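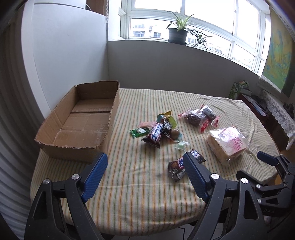
手持夹爪视角下的零食装箱工位:条纹桌布左侧为敞口纸箱,右侧为待装物品。

赴Skoltstead机器人操作实验室考察报告

2019年7月12日,我单位考察组赴Skoltstead,参观了Bouzid研究所下属的机器人操作实验室。考察的主要目的,是了解该实验室以手持夹爪采集人工示范、再用示范数据训练机械臂操作策略的方法,并就数据质量控制和策略评测两项工作与对方交换意见。现将有关情况报告如下。

一、实验室概况与考察安排

实验室设在研究所东侧的旧楼内,分为采集区、训练机房和评测间三部分。采集区没有采用统一的实验台,而是按居家环境布置了若干房间,桌面、窗户、窗帘和日用摆设均予保留。接待方介绍,早期数据全部在灰色台面、固定光源的条件下取得,所得策略移至普通房间后成功率明显下降,因此自当年3月起,采集工作整体转入居家式环境。

上午听取方法介绍并观摩采集,下午参观评测间,随后进行座谈。训练机房因设备检修未安排入内。

二、采集方法

该实验室的采集项目名为Ploselton。操作人员双手各持一只夹爪完成任务,夹爪的结构尺寸与机械臂末端所装夹爪一致,夹爪上的相机同步记录视觉信息。手部位姿由视觉与惯性数据联合解算,开合宽度由图像中夹指的位置读取。全过程不需要机械臂到场,操作人员可携带设备进入任意房间工作。

考察组重点观摩的是零食装箱任务。桌上铺奶油色底的条纹布,布面带有自然褶皱;一侧放置一只无盖的棕色纸箱,箱口裁切不齐,瓦楞边缘外露;另一侧散放各类独立包装的小食品、塑料膜包裹的深色糕点,以及一袋印有“面包”字样的方形切片面包。夹指内侧装有带棱纹的深蓝色软垫。任务要求将全部物品逐件移入箱内,对先后次序不作规定。

接待方说明,选择这一任务主要出于三点考虑。其一,反光包装袋与透明薄膜在图像中的外观随视角变化很大,对视觉编码器要求较高。其二,面包一类物品受压后容易变形,夹持力度需要控制。其三,小件物品相互叠压时,策略须先判断从何处下手。窗外强光也未作遮挡,以便数据覆盖曝光偏亮的情形。

每次示范前,物品位置由操作人员重新打乱。单次示范允许抓取失误,但失误后须在同一段记录内自行纠正,不得剪辑。项目组认为,纠正过程本身对训练有价值,机械臂在评测中遇到抓空时的恢复动作,大多来源于此类片段。

三、数据处理

装箱任务目前共收录示范2,000段。原始记录先经轨迹解算,凡位姿跟踪中断、两只夹爪时间未对齐或起始校准缺失的片段,一律退回重采。通过检查的片段再由质检人员逐段观看,标注抓取失误和双手交接的时刻。

考察组在现场调阅了一批被退回的片段。常见问题是操作人员动作过快,造成图像模糊,解算轨迹出现跳变。对此,项目组已在操作规程中增加了速度提示,并要求新进人员先完成一周练习,练习数据不计入正式数据集。

四、训练与评测结果

策略模型名为Wellodon,以夹爪相机图像和相对位姿为输入,以一小段未来动作为输出,动作均以当前夹爪位置为参照,不依赖机械臂底座坐标。接待方认为,这是同一策略能够在不同安装高度的机械臂上直接运行的主要原因。

评测在2间未参与采集的房间内进行,共170次试验,每次更换物品组合与纸箱朝向。以全部物品入箱、包装无破损为成功标准,策略总体成功率为百分之六十三(63%)。失败情形集中在两类:一是扁平包装袋紧贴桌布时,夹指将布面一并夹起;二是物品搭在箱沿上未能落入箱内。

下午考察组旁听了评测人员对失败记录的复核。每次失败由两人分别判定原因,意见不一致时调取两侧夹爪图像重新核对。复核表对“夹起桌布”单列一栏,这一做法便于后续有针对性地补采数据。

五、座谈交流

座谈中,考察组就以下问题提出询问。

关于数据规模。对方表示,在同一房间内继续增加示范,收益已不明显;新增房间和新增物品带来的改善更为稳定。下一阶段将减少每间房的采集段数,把人力投向更多地点。

关于力的信息。目前手持夹爪未装力传感器,软质物品的夹持力度只能由开合宽度间接反映。对方承认这是现有方法的不足,正在试制带触觉的软垫,尚无可供公开的结果。

关于隐私。在住户家中采集须事先取得书面同意,含有证件、信件等内容的画面在入库前予以遮盖。

六、几点认识与建议

该方法将采集与机械臂分离,降低了场地和设备方面的要求,其质检流程较为完备,评测标准也写得明确,可供我单位借鉴。同时应当看到,现有结果限于桌面装箱一项任务,向其他任务推广的效果有待验证。

建议我单位在下半年的试点工作中,先行制定示范片段的退回标准和失败原因分类表,再启动采集;采集地点应尽早包括普通办公室和住宅。考察组已向对方索取操作规程及复核表样本,收到后由技术科译出,送各相关科室参阅。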